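4. Contact rules for simulated household tasks
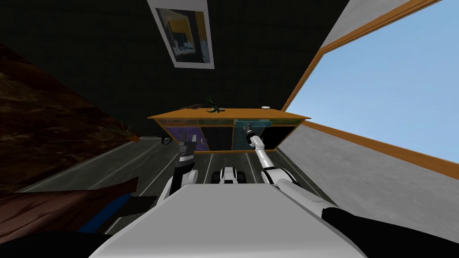
Figure 2. Simulated living room, low wooden cabinet with purple and teal front panels. Right gripper at the cabinet front, left gripper open.

The rules in this section cover what a two-armed mobile robot may touch, when, and how the touch gets logged. They grew out of the Jarnbridge draft, which was written for real kitchens and says almost nothing about simulation. We kept its wording where we could. Main change is the split between target contact and incidental contact. Target contact is any touch on the part named in the task. Incidental is everything else, including the robot's own body. Figure 2 is the case we argued over most: the right arm is at long reach with its fingertips on the cabinet front, while the left hand waits just below the cabinet's lower edge with its fingers parted. Under the Jarnbridge text only the right hand would be scored. Under ours both are, because a waiting hand that close to furniture is one bad joint command away from a hit. The small items on the cabinet top matter too. No task in the set names them, so any movement of them during a panel task is a fault, even if the panel task itself passes.

4.1 Idle arm

An arm with no role in the current step must be either parked or declared. Parked means inside the base footprint, fingers closed. Declared means the operator has written down, before the run, what the arm is waiting to do. We do not allow a third state. Early on we did, called it "hovering", and it ate up most of our review time. Two labs read it two different ways. Dropped.

Fingers open on a declared arm is fine. Fingers open on a parked arm is a fault, minor.

4.2 Reach

Long reach is allowed but has to be flagged. With the arm near full stretch, small errors at the shoulder turn into large ones at the fingertips, and the simulator will happily hide this if the joint model is too stiff. The Grosis rig at our site ran with stiff joints for the first batch and the numbers looked great. They were not. We reran all 129 trials with softer joints and threw out the first set. Anyone reusing our rules should state joint stiffness next to the results, same table, not in an appendix.

Preferred practice is to move the base closer before reaching. If the floor plan blocks that, say so in the run notes.

4.3 Camera view

Reviewers score from the robot's own view plus the contact log. The own-view is often heavily stretched, and straight furniture edges come out slanted, so we do not accept distance judgments made by eye. Touch or no touch is read from the log. The picture is used for one thing only - deciding which part was meant. If log and picture disagree on the part, the run is marked unclear and goes to a second reviewer. Unclear runs are reported as their own column, they do not get folded into failures.

4.4 Logging

Contact is sampled at 1000 Hz during a step and saved in full. Some groups asked for less, on grounds of disk space. We tried it, short taps went missing. Logs from the Famville simulator come out at 2000 Hz and should be kept at that rate, dont resample before submission. Each contact entry needs the body part, the object part, the force and the step number. Object parts use the Jenkins naming list, with one addition: panels are named by position from the left and not by color, as colors get randomized between runs.

4.5 What we left out

No rule yet for cloth. Soft items give long strings of tiny contacts and our fault count blows up, so for now rooms containing cloth are allowed but contact with it is recorded and not scored. Same for the base wheels on the floor, obviously. A rule for people in the room was drafted in June and then pulled, the person model we had was to crude to base anything on. Rooms with a person in them are outside this version and should not be submitted under it.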